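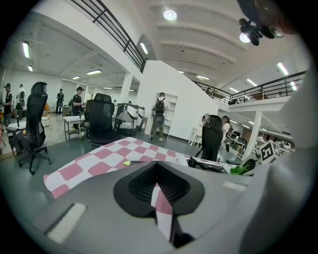

Jista Cloth Set, release 2

README and data card
Maintainer: Rhys Partington
Last revised: 15/10/2019

Summary

Jista is a set of recorded demonstrations of people handling cloth on a tabletop with a hand-held gripper. It is meant for training and testing policies that map wrist camera images to gripper motion. Release 2 holds 2,676 episodes recorded at the Widdale site. No robot arm was used in recording.

Tasks

fold_half: one edge of the cloth is brought to the opposite edge.
fold_quarter: fold_half, then a second fold across the first.
flatten: a bunched cloth is spread until it lies flat.
drag_to_mark: the cloth is moved until one corner meets a mark on the table.

Each episode contains one task. The task name is stored in the episode header and is also the name of the parent folder. Patterned and plain cloths are both included. Checkered cloths are tagged "check" in the header regardless of color.

Collection

Operators stood at the table and held the gripper by hand. Recording took place in an open workspace during normal hours. The background was not cleared or screened, and furniture positions changed between sessions. People walk through the view in many episodes. Lighting is mostly overhead tube lighting and was not controlled.

A printed marker cube was kept on or near the table for pose checks. It is out of view for long stretches, so do not rely on it as a per-image reference. Other items may be left on the table next to the cloth. They are not labeled.

Operators were given 20 practice episodes before their recordings were kept. Practice episodes are not in the release.

Contents of an episode

video.mp4: wrist camera, wide-angle lens, uncorrected
pose.csv: gripper position and orientation, one row per video frame
width.csv: jaw opening in millimeters
header.json: task, cloth tag, operator code, session code, outcome

Lens calibration is in calib/, one file per gripper. Match on the gripper field in header.json. Two grippers were used and their files are not interchangeable.

Splits

The test split has 267 episodes. It was drawn by session, so no session appears in both train and test. Operators do appear in both. If you need an operator split, use scripts/split_by_operator.py and report that you did so.

Labels

Outcome is success, partial or fail. Ginette Lebrun and Brayden Kowalchuk labeled all episodes from video. Disagreements were settled by Tanner Penner. Failed episodes are kept in the release and are excluded by the default loader. Pass include_failed=True to load them.

Known problems

Pose tracking drops out when the camera is close to a plain cloth. Affected rows have valid=0. Interpolating across more than 14 rows gives poor results.

In flatten, some episodes end before the jaw is fully open.

Faces in the background are blurred in the released video. The blur misses some small, distant figures. Report these with the episode number to Raymonde Paquette and the file will be replaced.

Changes from release 1

Added drag_to_mark.
Fixed the sign of the z axis in pose.csv.
Renamed "jaw" to "width" throughout. The old loader will not read these files.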